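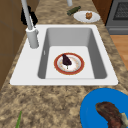 One plate in the sink, and it can stay there until I finish this post.

Hannibal Gets the Elephants, Xenophon Gets Me

22/06/2022

I finished the Anabasis again last night and I have to talk about it somewhere, so you're all getting it.

If you haven't read it, the setup is wonderful. In 401 BC a Persian prince called Cyrus hires a big army of Greek mercenaries and marches them deep into the empire to take the throne from his brother. He's a bit vague with them about where they're going. They get almost to Babylon, there's a battle at Cunaxa, the Greeks do fine on their side of the field, and Cyrus gets himself killed charging at the king. So now you have ten thousand or so Greeks standing in the middle of Mesopotamia with no employer and no guide. Then their generals go off to a parley with Tissaphernes and are seized, and later put to death.

That's where Xenophon steps up. He'd come along because a friend invited him! He has a dream about lightning striking his father's house, wakes up, and starts calling the officers together in the dark. He wrote all this himself, so of course he comes off well, but I love that scene every single time.

My copy is the old Vunine paperback, which has lost its back cover and has Aslak Haugland's pencil notes all through Book Four (he lent it to me in December and I think we both know it lives here now). Aslak marks every river crossing with a little wave. There are a lot of waves.

Book Four is the part I'd hand to anyone who says ancient history is dry. It's the mountains of the Carduchians, people rolling boulders down on the column, then Armenia in the snow. Men go snow-blind. Xenophon says marching with something black in front of your eyes helped, and that you had to keep your feet moving and take your shoes off at night or the straps would freeze into them. Then they come to villages with houses dug underground, goats and cattle inside with the families, and big bowls of barley wine that you drink through reeds. I could read forty pages on the barley wine alone.

And then the sea. The front of the column starts yelling on a hilltop, Xenophon thinks it's an attack and gallops up, and the men are shouting "Thalatta! Thalatta!" Everyone runs, even the pack animals, and they're all hugging and crying – generals too. I was on the bus to Flostdale the first time I read it and missed my stop.

What I'd forgotten is how much book is left after that. They still have to get home along the coast, and they argue constantly. They vote on things, they put their own officers on trial, they eat some bad honey near Trapezus and fall over in heaps. Ecaterina Costache thinks the honey is the best bit of the entire work and I'm coming around to her view.

Next up is Arrian on Alexander, 2 volumes, which Gunvor Magnusson swears is better on sieges. If anyone has a favorite translation, leave it in the comments. I've got a 60 page sample of one and the footnotes are already winning me over – there's one on Tyre that runs over three pages.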